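4.2 What we would put in the budget next time

When Maureen Bloxham and I wrote the first equipment plan, we spent nearly all our energy on the robot itself (the two arms, mostly) and hardly any on the boring stuff. That was a mistake! Hands deserve their own line. We'd priced ours as part of the arms, and then the quote from Camolau listed them separately, so the whole plan had to be reopened in May. Emptying small trash bins is a hand job more than an arm job, and I'd now settle on the hands before even asking for arm prices. 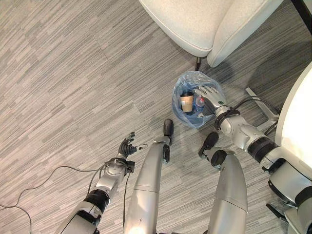

Vol. 3, Issue 2

Bags are the other thing. We set aside money for 225 liners, which sounded like plenty when Ona Ramanauskas typed it into the sheet, but thin plastic folds and bunches a little differently each time, and you want fresh ones for every run (Justinas Eglītis keeps telling me to double it, and he's probably right). Figure 2 gives a feel for the work: the fingers have to close on a gathered bag in a fairly tight spot beside an armchair, so please don't plan on a big open lab floor and call it done. Furniture goes in the budget too.

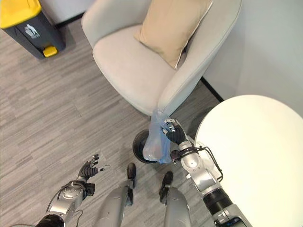
Figure 2. Right hand holding the neck of a light blue bag; left hand open.

For spares, we asked Plusto and Jidley for the same list and got delivery times of two and three weeks. I'd pay a bit extra for the quicker one, and I'd order the spare cables along with the robot instead of waiting for the first repair.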